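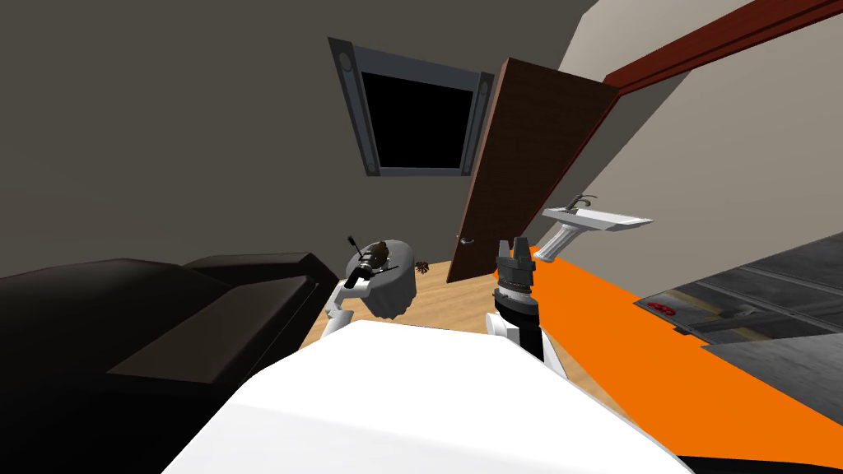 Home | Boots | Balls | Keeper Gear | Training | Clubs | Contact

Rautiainen 553 Goalkeeper Gloves

The new Rautiainen keeper gloves have landed, and if you've spent any part of the off-season in goal you'll want to hear about these!

Keepers who wore last year's model will know it had a terrific palm and a fairly stubborn wrist strap. The 553 keeps that palm, the same soft German-style latex in a four millimetre cut, and swaps the strap for a wide elastic bandage with a single pull tab. It goes on in one go, even when you've already got the other glove on (keepers, you know the dance with the teeth). I've had a pair since January and I still grin a bit every time I do them up.

The cut is a hybrid. You get rolled fingers on the index and little finger, which wrap the latex around the side of the ball, and a negative cut through the middle two so the glove sits close to your hand. On paper it sounds fussy. On a wet Tuesday night under half the floodlights, with a striker clipping crosses at your head, it feels like having slightly better hands than you went to bed with.

Kwesi Asante has been wearing them for Komatport Rovers reserves and likes the thumb most of all. It wraps right round to the back, so throwing the ball out feels clean and there's no flap of latex catching on the release. He takes a half size up from his old pair, and I'd suggest the same for anyone with long fingers. If you're between sizes and your fingers are short, stay where you are.

The backhand is where Rautiainen have really had a go this year. Earlier gloves had a thick foam panel that looked the business and got heavy in the rain. The 553 has a knitted back with thin silicone punching zones over the knuckles, and the whole glove dries overnight on a chair. Colours are white with a navy wrist, or a full lime green that your defenders will have no trouble spotting. I'm a lime green person. My centre halves aren't, but they don't have to wear them.

Sizing and details

Sizes: 7 to 11, with half sizes from 8
Palm: 4 mm contact latex, 3 mm foam backing
Cut: roll/negative hybrid with wraparound thumb
Wrist: elastic bandage, single pull tab
Finger spines: none in the standard glove, removable in the Protect version
Weight: 104 g per glove in a size 9
Price: $104 standard, Protect version $13 more
Junior sizes: see the Sketance Junior

Looking after them

New latex comes with a light coating on it, so rinse the palms in lukewarm water before the first wear and squeeze them out gently. Don't wring them. Dampen the palms before each match — a splash from your drink bottle will do on a dry pitch — and give them another rinse when you get home. Keep them out of direct sun and well away from the heater, and store them palm up. Latex palms pressed together in a gym bag will stick, and peeling them apart takes the surface with it.

This is a match glove, and the palm is soft. On artificial turf it'll wear quicker, particularly at the heel of the hand if you push yourself up off the ground that way. Plenty of keepers here train in the cheaper Sketance All Weather and save these for the weekend. It's a sensible pairing, and the fit is close enough that you won't notice the changeover.

Clubs and teams

We can put a name or squad number on the wrist tab for club orders, and it's included when you order six pairs or more. Allow a fortnight for personalised gloves. Standard pairs go out the next working day from our Rikemham shop, where you can also try a pair on and have a few balls thrown at you in the back lane if the weather's decent.

Unworn gloves can come back within 60 days. Once the palms have been wet they're yours, I'm afraid, so try them on indoors first with clean, dry hands.

We use cookies to remember your basket and your glove size. Accept | Manage settings

Rikemham Football Supplies | Contact us | Delivery | Returns | © Rikemham Football Supplies | Back to top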